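Can a Machine Do Your Chores Yet? Tips From Somebody Who Keeps Checking

Posted in Home & Workshop, October

I get asked this one more than anything else on the page, even more than how to get candle wax out of a tablecloth (brown paper and a warm iron, it's in the laundry section). People want to know if they should hold off on reorganizing the garage because a robot is going to come along and do it for them. So I've pulled my notes together by chore, with what I'd do in the meantime. I've owned two robot vacuums and one robot mop, and I read far too much about the rest.

Floors

Yes, mostly! This is the one chore I'd hand over today. My current vacuum is a Tandero, and it runs at 2 in the afternoon when the house is empty. It does a better job than I do under the bed, mainly because I never go under the bed. A few things I've learned:

Tie up your cords first. Bread bag clips work great for this, one on each cord, hooked over the back of the table leg.

Fringe is the enemy. Fold rug fringe under and hold it with a strip of carpet tape, or just roll the rug up on cleaning day.

Empty the bin every single run, even if it looks half full. Pet hair packs down and then the suction goes.

Wash the filter only if the booklet says you can, and let it dry for a whole day. I put one back damp once and the smell was something else.

Mopping is a maybe. Mine was a Nollance and it was fine on a floor that was already nearly clean. Dried spaghetti sauce, no. I keep a spray bottle of warm water with a drop of dish soap by the stove and get the sauce myself with an old sock over my hand.

Dishes

The dishwasher is a robot, if you ask me, and we've stopped giving it any credit. What's still missing is the loading and unloading. Wet plates are slick, glasses break, and every family stacks things their own strange way. Until that gets sorted out, unload the bottom rack first so the drips off the top don't land on dry plates, and put all the forks in one basket slot and all the spoons in another. Putting them away takes seconds.

Sorting and picking things up

Now we're getting to the hard stuff, and it's the part I find the most fun to read about. Lifting one thing out of a bin sounds like nothing. A toddler can do it. But for a machine, a bin is full of trouble: things lie crooked, they slide up against the walls, they end up under each other, and shiny metal bounces light all over the place. Factories get around it by lining parts up neatly on trays before the arm ever sees them. A pile is a whole other job.
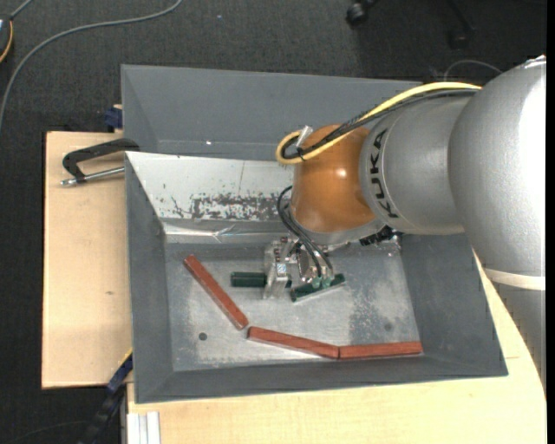
The walls are what I'd never thought about. If something is lying flat along the side of a bin, you slide it up the wall with a fingertip without thinking about it. A gripper has to fit itself down in there, hoses and fittings and all, and still have room to close. I tried it at home with a pair of kitchen tongs and a cake pan full of clothespins, and I'd really encourage you to do the same. The ones in the middle are easy. The ones in the corners will make you say a bad word.

And that gave me my best storage tip in ages, which has nothing to do with robots: if you can't get things out of a container with tongs, it's a bad container for small parts. Go wide and shallow, with sloped sides if you can find them. I moved all my screws out of deep coffee cans and into old pie tins, and I haven't dumped a can out on the bench since. Line the bottom with a scrap of that rubbery shelf liner so things stay put when you pull the drawer.

Laundry

Washing and drying, sure, we've had that for ages. Folding, I'd say no. A shirt is a different shape every time you pick it up, and fitted sheets beat me too, so I can't be smug about it. I did read up on the folding gadget from Stunbridge and decided against it, as you have to clip each shirt in by hand first. By the time I've clipped it, I could have folded it! Fold straight out of the dryer while things are warm, do all of one person's clothes together, and forget about ironing T-shirts.

The workshop

My table saw stays a me-and-the-push-stick job. But small automatic helpers are worth every cent out there. I have a switch from Dudás that turns on the shop vac whenever the sander starts, and it shuts the vac off a few seconds after I stop. Less dust, and I don't have to walk back and forth. If you clamp a lot, hang your clamps by size along the edge of the bench and wrap a bit of bright tape on the handles of each size. You'll grab the right one with your eyes half closed.

Same goes for cables. Run them along the wall and keep them off the floor where your chair rolls. I use the plastic hooks meant for Christmas lights, and a box of 200 did the garage, the den and my sister's sewing room.

So do you wait?

I wouldn't. Buy the vacuum if your floors are making you crazy, get the auto switch if you sand, and do the rest by hand for now. Clean out the garage this month while the weather's still nice. A tidy shelf with labels on it will be easier for a machine to deal with someday anyhow, and you'll be able to find the tape measure.

Next up is getting the smell out of a cooler, and yes, I've read all your emails about baking soda.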